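Projektbericht: Ordnung und Tischplan im Imbissraum Golcombe
Vlasta Skála und Žofie Bartoš
Modul Raum und Alltag, Abgabe 03.05.2026

3. Ausgangslage

Der Imbiss Golcombe hat einen kleinen Gastraum mit Klapptischen. Die Betreiber möchten wissen, wie man die Tische so stellen kann, dass das Abräumen am Abend schneller geht. Wir haben für diese Frage zwei Varianten verglichen. In der Variante Batista stehen die Tische einzeln, in der Variante Gamunier stehen sie paarweise nebeneinander mit einem schmalen Durchgang.

Die Platten haben ein Marmormuster mit rötlichem Rand. Das sieht freundlich aus, aber für unsere Arbeit war es manchmal schwierig, denn kleine Krümel erkennt man auf dem Muster schlecht. Wir haben deshalb jede Platte auch mit der Hand geprüft. Auf dem Boden ist es ähnlich, er ist hell und hat graue Adern.

4. Durchführung

Als Gegenstand haben wir eine runde Schüssel aus Edelstahl benutzt. Sie ist leicht und man kann sie am flachen Rand gut greifen. Jeder Durchgang bestand aus den gleichen Schritten: Schüssel abstellen, wieder wegnehmen, Platte wischen, Hocker zurückstellen. Pro Variante haben wir 10 Durchgänge gemacht. Die Zeiten stehen in der Tabelle im Anhang (Datei Jomero). 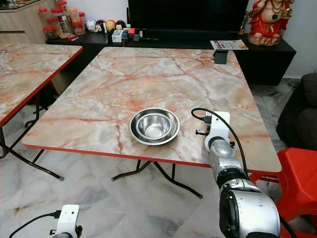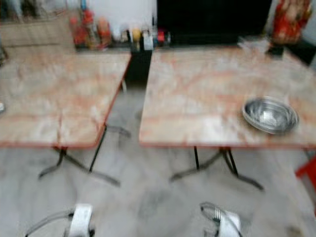
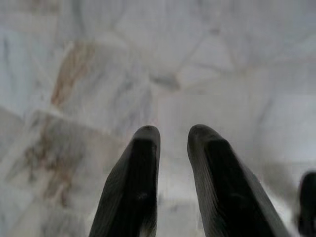

Abb. 2: Gastraum Golcombe. Erstes und zweites Bild: Tische mit Edelstahlschüssel, drittes Bild: helle Fläche mit Marmormuster.

5. Beobachtungen

Die Variante Gamunier war beim Wischen angenehmer, weil man weniger gehen muss. Ein Problem sind aber die Tischfüße. Sie reichen weit über den Boden, und beim Kehren bleibt man mit dem Besen leicht hängen. Bei der Variante Batista kommt man von allen Seiten heran, dafür braucht ein Durchgang bis zu 2 Minuten länger.

Die Ablage mit den Flaschen und Soßen haben wir nicht verändert. Žofie hat vorgeschlagen, sie in einem zweiten Projekt zu behandeln. Die roten Hocker sollten nach unserer Meinung einen festen Platz bekommen, am besten rechts neben dem Tisch.

Offen ist noch, ob die Ergebnisse auch mit vollem Geschirr gelten. Das möchten wir Ende Mai mit den Betreibern besprechen.

802 Aufrufe · 2 Kommentare · Teilen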